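The Case for the Two-Story Dish Rack

I gave up my dishwasher, and all I got was a new hobby
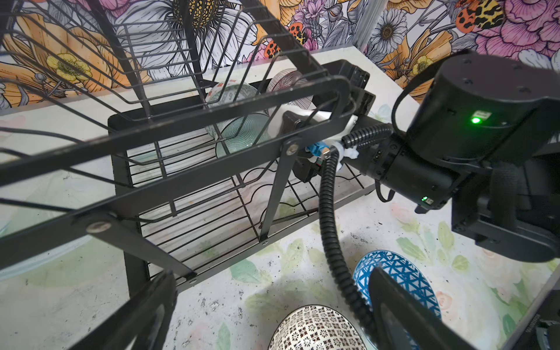

Yvonne Ashworth

5 min read

Print | E-mail this article

My dishwasher quit in July, halfway through a cycle, with a noise like a spoon in a blender (there was no spoon, I checked). The repairman gave me a price, I gave him a cup of coffee, and we parted as friends. The kitchen in my apartment in Greenwood is the size of a generous closet, and I decided the hole under the counter would do more good holding pots. So I took up washing dishes by hand, at the age of 39, like it was pottery or running.

The washing I don't mind. I put the radio on, I get the water as hot as I can stand, and I'm done before the news is over. It's the drying that nearly broke me! For the first month I used a dish towel spread out on the counter, and every evening I built a wobbly little city on it, and every evening some part of the city slid into the sink.

Then I bought a rack. It was one of those flat ones, a single story, and it took up more counter than the towel did. Plates for two people filled it. Anything after that got balanced on top, and a lid balanced on a mug balanced on a colander is a thing you can hear moving from the next room.

What finally sorted me out was going up. I now have very firm feelings about the black metal two-tier kind: a wide wire basket above, a tray of closely spaced wires below, short legs to keep the whole business off the table. The plates go downstairs, on edge between the wires, and the odd-shaped stuff goes upstairs, where it can lean on whatever it likes. The look of it grew on me, too. Black wire makes a patterned plate look dressed up, and a mint-green one with a red-and-white rim looks good enough standing there that I see no hurry to put it in a cupboard.

I came to the tall rack by way of Zdzisław Cieślak, who ran the kitchen at a small lunch place called Storkstead for years and who has opinions about airflow. I went over on a Thursday expecting to talk about soup. He watched me load his rack after the meal, then quietly took out half of what I'd put in and started over.

"You are packing a suitcase," he told me. "Leave a space. The space is what dries it."

So I leave a space, every other slot if I can get away with it. Big plates go in first, toward the back, and small ones toward the front so I can see what I've got. Bowls are the real trouble. A deep bowl hates a plate slot — it rolls, it hogs three wires, it tips its last spoonful of water onto its neighbor. Mine mostly go upside down on the tabletop beside the rack, and I turn them on their sides after a while to let the steam out. Zdzisław approves of this, or at least he didn't move them.

If you're shopping, take a plate with you. I mean it! I carried one of mine into a store in a tote bag and tried it in every rack on the shelf, and the clerk was very nice about it. Some slots are so narrow that a plate with any depth to it just perches. Check the bolts as well when you put the thing together, and check them again a couple of weeks later, when the weight of all those dinners has had time to work on them. I skipped the second check on mine, and the upper basket developed a lean that I blamed on the floor.

I still haven't found a good home for the wooden spoons. They're in a jar on the windowsill for now, handles down, next to the basil.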